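Plasteo Room Kit: Set-up Guide
Section 4: Getting a large hall ready for standing VR sessions

Welcome to the fun part! By now you have unpacked the headset and controllers (Section 2) and charged everything (Section 3). This section covers the room itself. A big, bright hall with a high ceiling is a lovely place to use VR, and a bit of care at the start means people can stretch, turn and reach without a second thought.

Before you begin
You will need:
- the floor tape from the kit bag
- the folding measure
- the lens cloth
- one chair and one small table for the rest spot

4.1 Choosing the standing spot
1. Walk the whole hall once. Look up as well as down: hanging lights, beams and air-conditioning units all matter if your wearer is tall and likes to wave.
2. Pick a spot near the middle, well away from glass doors, stairs and railings.
3. Mark the centre with a cross of floor tape.
4. From the cross, measure 300 cm in each direction and tape the corners. Everything inside the corners is the play area.
5. Move chairs, bags and trailing cables out of it. Carts on wheels should have their brakes on.

CAUTION: Do not use the space directly under a mezzanine if the ceiling there is low. Controllers are tough, light fittings less so.

Note: The tape (part 594) lifts cleanly from sealed wood, vinyl and stone. On carpet, use the Jelínek fabric dots instead. They're brilliant, and you can wash them.

4.2 Dealing with daylight
Tall windows make a hall cheerful, but direct sun can confuse the tracking and will damage the lenses if it shines straight into them.
1. Stand on the cross and check where the sun comes in. Check again later in the day, as it moves further than you'd think, especially from April onwards.
2. Lower the blinds on that side if there are any. If there aren't, shift the play area until the floor inside it is free of bright patches.
3. Switch on all the ceiling lights. Even light is what you're after.
4. Never leave the headset lying lenses up. Put it face down on the lens cloth, or back in its case.

4.3 Fitting the headset
1. Ask the wearer to stand on the cross before putting anything on.
2. Loosen the strap fully, seat the front against the face, then bring the strap over the back of the head.
3. Tighten a little at a time until it sits level and doesn't slide when they nod.
4. Pass over the controllers one by one, wrist loops first.
5. Have them hold both controllers in front of the chest and turn slowly on the spot. The boundary should appear as a faint grid.

If the grid drifts or tilts, hold the menu button until you see code 207, then repeat step 5. Two goes usually sorts it out.

4.4 Setting up the rest spot
Place the table and chair outside the tape, close enough to reach in a few steps. Water goes here, and so do glasses and phones. First-timers nearly always want a sit down and a chat afterwards (they'll have a lot to tell you!), so keep this corner comfortable.

CAUTION: Anyone watching should stay behind the tape while a headset is in use. Appoint one person to call "stop" if somebody wanders in.

Spare tape, loops and lens cloths can be ordered from Plasteo, Clustbridge, or collected at the Fillham counter.
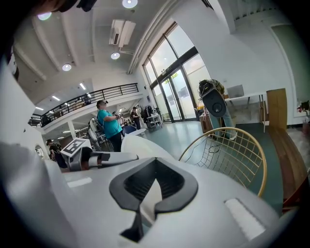
Can two people use headsets in the same hall at once?

Give each wearer a separate taped area and leave a clear walkway between the two. Set up and check the first area completely before starting on the second, and have one person keeping watch for each wearer.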